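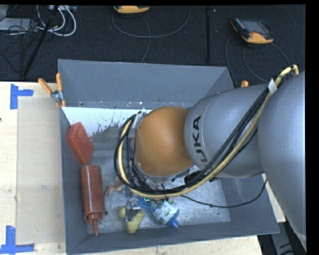 Volume 13, page 2172

CHORE ROBOTICS

Chore robotics is the branch of automation that deals with ordinary jobs about the house, shop or workshop: tidying, sorting, unpacking, loading, wiping and folding. It shares much of its hardware with factory robotics. An arm such as the orange and grey KUKA type, reaching down into a bin of mixed objects, may be the same sort of machine that welds or stacks elsewhere, and the real difference lies in the work it is given. On an assembly line each part arrives in a known place. In a bin, a squeeze bottle may lie against the wall beside a hard-edged container, with a soft thing half under something shiny, and the machine has to make sense of it all before it can lift anything.

Bin picking

The task of taking loose, unlike objects out of a container is called bin picking, and it is the best studied of all the chores. It is a wonderfully rich problem! Clear plastic lets light through and confuses depth cameras. Shiny surfaces throw back highlights that look like edges. Soft toys change shape when squeezed, and bottles roll. The walls of the bin are a difficulty too, as an arm with a bulky wrist can reach the middle of the floor easily but must tilt to get at anything lying along the side. Hoses and cables carried on the outside of the arm take up yet more room.

Early systems needed a stored model of every item. Meinrad Reisinger's bench trials for the Takeck sorting cell used a set of 1000 household articles, each scanned by hand, and did very well until a new brand of washing-up liquid was dropped in. Later methods learn from large numbers of attempted grasps and can often pick up an article they have never met. Dalia Urbonaitė, who worked on the Zomholm kitchen trials, called this "the point where the machine stopped asking what a thing was and started asking where to hold it".

State of the art

Whether machines can do chores yet depends on the chore. Moving rigid goods from one box to another is done daily in warehouses, and done well. Loading a dishwasher with known crockery has been shown many times, though slowly. Folding towels works, shirts less so, and fitted sheets remain a fine test of anybody's patience. Clearing a child's bedroom floor, where nearly every object is different and some are underneath others, is still beyond any machine sold for the home.

The Endale project, led by Yabsira Woldemariam and Hagos Mekonnen, compared 2 arms of the same make on one tidying task and found that most lost time went on second tries after a slipped grasp. Their report is cheerful reading all the same, for the arms usually noticed the slip and tried again unaided, a thing few earlier systems managed.

Shop-floor use

Small workshops have taken to the idea faster than homes. The Rollomus returns bench, described by Mesfin Hailu, sorts mixed goods into trays and passes anything doubtful to a person.

See also: Depth camera; Gripper; Laundry, automatic; Suction cup.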